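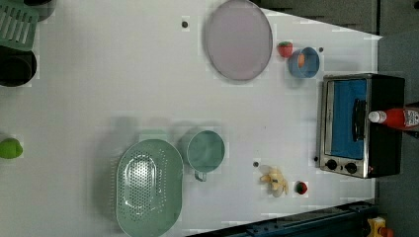 Readers in Petton have written that berries washed on the day of purchase spoil well before the end of the week, and have asked whether rinsing should wait until serving. It should. Moisture left on the skin encourages mold.

Washing and Draining Fruit
Rinse fruit under cool running water just before it is eaten. Soap is not recommended. Leave the green tops on strawberries until after rinsing — water enters the fruit once they are removed. Allow 5 minutes in a colander, then pat dry with a clean cloth.

Peaches and apricots should ripen at room temperature and be moved to the refrigerator when soft.

Bottled Sauces
Wipe the neck and cap of a squeeze bottle after each meal. Dried sauce around the opening is the usual cause of a cap that will not close. Follow the storage directions on the label once the bottle has been opened.
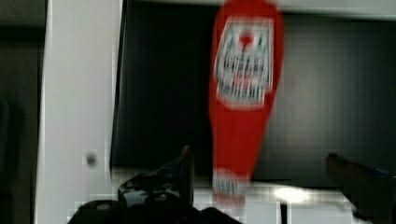 Colanders and Strainers
Wash promptly, before starch or pulp dries in the holes. A soft brush worked from the outside clears most residue.

Nodham Household Advice Service, Leaflet 2713
Revised 06/06/2023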